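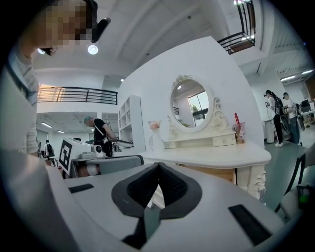
Plurkcombe Community Hall will reopen its weekly repair and mending sessions in the new year, following a trial period that began in May. The sessions are organised by Qiuyue Tan, who trained as a tailor and now leads the hall's adult learning programme. Asked which garments are best suited to beginners, she recommended an ordinary long-sleeve top in a fine stripe, light grey for preference. "The stripe is a ruler," she said. "If the patch is crooked, the learner sees it at once and can unpick it before going further."

Over 553 items were brought to the hall during the trial. Trousers and children's coats made up the greater part, although bedding was also accepted. Ms Tan said that the range had surprised her. "We had planned for buttons and hems. We were then asked to turn the collar of a wedding shirt and to reline a school blazer that had served three brothers."

The sessions are free of charge, and learners are expected to carry out the work themselves under guidance. Each group is limited to seven. Ms Tan declined to raise that limit when the waiting list grew. "A person threading a machine for the first time needs someone at their elbow," she said. "With a larger group I would be doing the sewing for them."

Thread and fabric are supplied by Karaca, a haberdashery in the town. Its manager, Selim Karakaya, said that the shop had noticed a change in what customers asked for. "They come in knowing the weight of cloth they want. A year ago they would hold up a sleeve and ask me to guess."

Mr Karakaya will lead an additional course on darning, to be held over 35 hours of evening teaching. He learned the craft from an aunt and described the hall's approach as stricter than hers. "She never measured anything. Ms Tan measures everything twice, and her students are quicker for it."

Places for the new term may be reserved at the hall office. Learners should bring one washed garment and a pair of small scissors. Leather and waterproof clothing cannot be accepted.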